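From: Telmo Lozano
To: Flillier Hall users list
Subject: Re: [flillier-users] Crumbs, again

Soledad Salcedo wrote:
> Hi all, I was in at 7:30 this morning to set up for the quilters and
> the big room crunched underfoot. I swept it. I would like it noted that
> I swept it. Could whoever has the evening slot please look at the floor
> before turning off the lights? Also the bin in the kitchen is full and
> the lid is resting on top like a hat.
> Soledad

Soledad, it is noted.

The evening slot was us, the Turero Street choir, so I'll put my hand up for at least some of the crunch. We had 60 people in for the November sing-through and the tenors can't get past the second page without a biscuit. I did look at the floor before I left. In my defence, I looked at it from the door.

While we're on the subject, can I raise the cleaning roster? The one on the fridge still has the Pacheco dance class down for Week 2, and they moved to the school gym before the winter. So every second week the hall is cleaned by people who aren't there, and it shows. I'm happy to redo the thing if someone can tell me who has which night now. The booking calendar says one thing, the whiteboard says another, and the key box seems to have its own views.
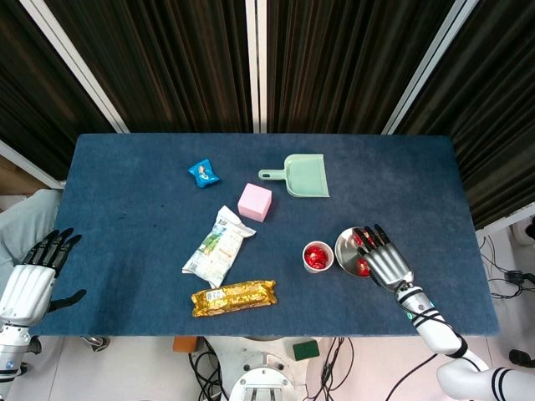
Snack packets and the green dustpan, blue table.

Which brings me to money. The Damell invoice for the last floor polish came to $1,288, and split across the groups by hours we owe $106 and the quilters owe $82. I don't mind paying. I do mind paying to have a floor polished so that it can be re-coated in salt and vinegar by the weekend. If we're going to keep using Damell, could we at least ask them to come after the school holidays this time? Last year they did it the day before the kids' program started and you could have grown a lawn in there by the Thursday arvo, so to speak.

Proposals, in no order:

Food stays in the kitchen, or on a table if it must come into the big room. I will tell the tenors. Pray for me.

Last group out takes the bin. The red lid goes out one week and the yellow the next, and if you don't know which, look at what the neighbours have done and copy them like everybody else on the street.

A second broom. The one we have has lost its bristles on the left side, so you end up sweeping in a slow circle.

Soledad, if you're in again early this week, could you check whether the choir's blue folder is on top of the piano? It has the alto parts in it and somebody's phone bill.

Telmo

_______________________________________________
flillier-users mailing list
To unsubscribe, reply with "unsubscribe" in the subject line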